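About Munberg

We started Munberg because we kept having the same conversation on trains home from work: why do so many good people get made a manager and then get left to work it out alone? There had to be a friendlier way of learning the job, and we wanted to have a go at building one.

Munberg is a small school for people who lead other people. Most of those who come to us run a team of some kind – a hospital ward, a kitchen, a warehouse shift, a primary school – and very few have ever had a lesson in it. Our main course, Huanca, runs for 19 weeks, one evening a week, in groups of nine. You bring a real problem from your own workplace and the group works on it with you. It can get noisy, and we love that!

Halldóra Þorgeirsson and Kaj Bundgaard teach most of the evening groups. Ilgın Ekinci looks after our one-to-one coaching and also runs the reading circle, where we take a life story (a ship's captain, a conductor, a football coach, whoever the group votes for) and argue over what that person got right and wrong as a leader. The April circle went on so long that we missed the last bus.
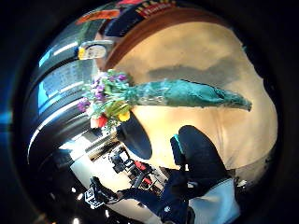

Ea Hedegaard wrote to us after her Huanca group finished that she had come for tips on running meetings and gone back to work able to tell a colleague, kindly and in plain words, that his reports were late and it was hurting everyone else. She added that the role-play evening was dreadful and she would do it again tomorrow.

Letters like hers make our week. Around 200 people have been through Huanca so far, and a good many come back for Clallix, our two-day course on handling disagreement. Clallix is newer and we're still changing it after every run. The second morning has been completely rewritten, and the part on written feedback is next.

We also visit workplaces. Tell us how many people you have, what shifts they work and what's been going wrong, and we'll suggest something that fits – or say so if we're the wrong people for it.

New Huanca groups start in spring and autumn. Come and sit in on an evening first if you like, there's no charge and the tea is good.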